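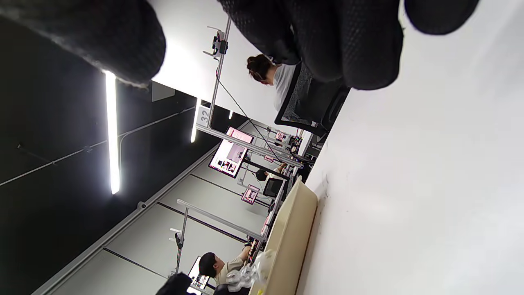 Notebook, June, bench 2: the Rinus figures come out of their bags

Started just after 8 in the morning. The carton from Rizzi is marked lot 2133 and holds, according to the slip, 56 small toy figures, each in its own clear bag. The slip calls them "assorted". They are white with yellow tips on top (ears or horns, the bench is divided) and grey stripes. If this is assorted I'd like to see uniform.

Job for the morning: unbag, look over, stand up on the table, sort into keepers and returns for the Mistura display. The cream bin stays at the table edge. Bags are supposed to go straight into the rubbish, and by the second coffee they were going wherever they liked.

Notes as I went:

Bags cling. You pull one off, it sticks to the glove, you shake it, and it lands back in the tray under the next figure. Tried knit gloves and bare fingers. Bare fingers are quicker but leave prints on the white, which then have to be wiped off, so call it a draw.

Standing them up is fussy. They're rounded and a bit tippy, and the trick is to set the feet down flat and let go slowly. Letting go fast gives you a figure on its back and a word I won't write here.
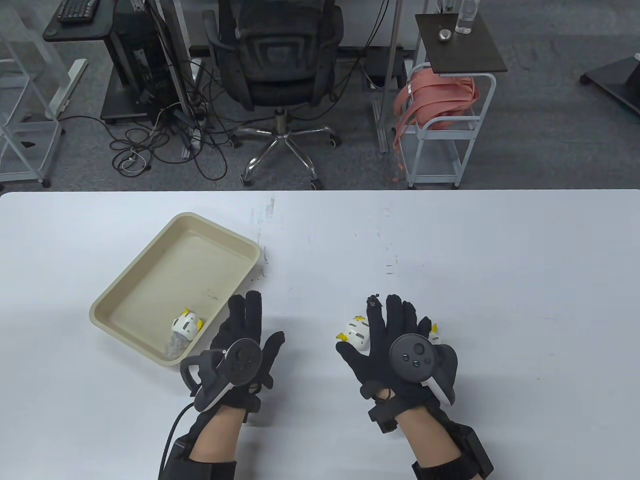 Two figures out on the table, one still lying on its plastic in the tray.

The tray needs a wash. Specks all over the bottom of it, and on the table as well. I did wipe the table last time, whatever the cleaning sheet says. The grey scuffs don't shift with plain water. Try the cream cleanser we got for the Cirno job, colour of old custard, smells worse.

Tally at lunch: 19 done, two set aside for smudged stripes. At this rate it's up to three more sessions, which is two more than I told Rizzi.

To do: wash tray, find a smaller rubbish bin that fits under the bench, ask Rizzi what they think "assorted" means.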